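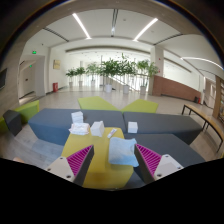
The lobby at Ulutholm, with the yellow ottoman and the blue-grey benches behind it.

Plekel > People > Working Lives

The man who folds in the lobby

291 shares | 8 comments

Noboru Katayama would like it known that he has an office. It has a door and a desk and a window that looks out on the bins, and he goes in there to answer the phone. Everything else he does at the yellow ottoman in the lobby of Ulutholm, the short-stay residence on the hill side of Undcombe, where he has been manager for nine years and, by his own count, chief folder of towels for all of them.

"The desk is the wrong height," he says. "You fold a towel on a desk, you finish with your shoulders up here." He demonstrates. It does look uncomfortable. "The ottoman is low, it's wide, you can kneel at it or sit on the bench and lean. Whoever designed it thought people would put their feet on it. They do, too. I've asked them to stop."

Ulutholm takes people who are in town for a few weeks and have nowhere to be: nurses on relief contracts, students between leases, the occasional couple whose renovation has gone the way renovations go. What they have in common is that they turn up late, usually after the shops close, and have forgotten something. Katayama's answer is the arrival kit, which waits in each room and gets put together downstairs, in full view of whoever happens to be coming through the front door.

A kit is a towel, a tube of toothpaste, a pack of wipes and a small plain box of odds and ends. The contents of the box are subject to negotiation. At one time it had a sewing kit, until he realized he was collecting the same sewing kits from the same rooms, unopened, year after year, and putting them back in again. Now it has earplugs. Those go.

"Ulutholm has thin walls," he says. "I shouldn't say that. It has friendly walls."

I came by at 9 in the morning, having been told that this was when it was quiet. In the first half hour he was interrupted by a delivery, a lost key, a found key that turned out to belong to somebody else, and a woman in a dressing gown who wanted to know whether it was going to rain. He told her yes. I asked him afterwards how he knew. He said he didn't, but people are never cross with you if it stays dry.

We got on to the towels, which I had been warned about. Katayama holds that there are two kinds of fold, the kind that looks good on a shelf and the kind that survives being carried upstairs with things on top of it. Hotels do the first. He does the second: long side to long side, then in half, then in half again, with the hanging loop left on the outside where a tired person can find it.

"My mother folded in thirds," he says. "I folded in thirds for years. Then I came here and the shelves in the linen cupboard were too narrow for thirds, and that was that. I've never told her."
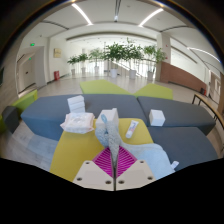
The loop is a point of principle. Every towel he buys has to have one, and he has sent back whole orders over it. The rooms have hooks and no rails, a decision made long before his time by somebody he would like to meet, and a towel with no loop slides off a hook at some point in the night and is found on the floor in the morning looking, he says, "like it's had bad news."

Then there is the colour. The towels used to be white, and white towels at Ulutholm had a short and eventful life. Hair dye did for several. One, he is nearly certain, was used to check the oil in a car. He asked Takeda, the laundry down in the town that does the washing, what colour they would pick if it were their money, and they said navy. He thought navy was depressing. They settled on pale blue, which he describes as a compromise that pleased neither party and has lasted extremely well.

"It goes with the benches as well," he says. "People compliment me on it. They think there was a plan."

Was there a plan for the ottoman? There was not. It came from a dentist's waiting room that was being done over, along with two chairs that have since collapsed. Some of the long-stay guests call it the cheese. Katayama was against it when it arrived and has come round so completely that when the owners suggested last May that the lobby might be "refreshed," he moved his folding forward by an hour so that he'd be using it whenever they came to measure up. They have not been back.

I asked whether he had ever thought of doing the kits in one go, once a month, with the doors shut. He looked at me the way one looks at a person who puts the milk in first.

"Somebody did suggest that," he says. "Very sensible. I'd get it all done in an afternoon and I'd never find out anything."

What he finds out, folding in the lobby, is considerable. He knows who is starting nights and who has fallen out with a roommate. He knows that the shower in room 7 has gone cold again before the person in room 7 has worked out how to raise it politely. People will not knock on an office door to say that the shower is cold, he says. They will stop on their way past a man with a towel in his hands and say good morning, and then stand there for a bit, and then out it comes.

Some of them sit down and help. This is permitted within limits. There was a retired schoolteacher last year who folded beautifully and stayed on an extra week, and Katayama suspects the two facts were connected. There was also a young man, a trainee chef, who rolled. Katayama let him finish the pile, thanked him, waited until he had gone up in the lift and did the whole lot again.

"He was being kind," he says. "But you can't stack a roll."

The toothpaste, for what it's worth, is always the subject of at least one complaint a month. Guests want the other kind, whichever kind that is. He has tried changing it and the complaints simply changed sides. He now buys whatever the wholesaler has and says it was highly recommended.

Before I left he gave me a towel to have a go with. I did long side to long side, and half, and half, and was pleased with it. He turned it over, found the loop on the inside, and said it was very nice. When I looked back from the door he was shaking it out.

8 comments | Share this story
Contact Plekel | Copyright Plekel | Back to top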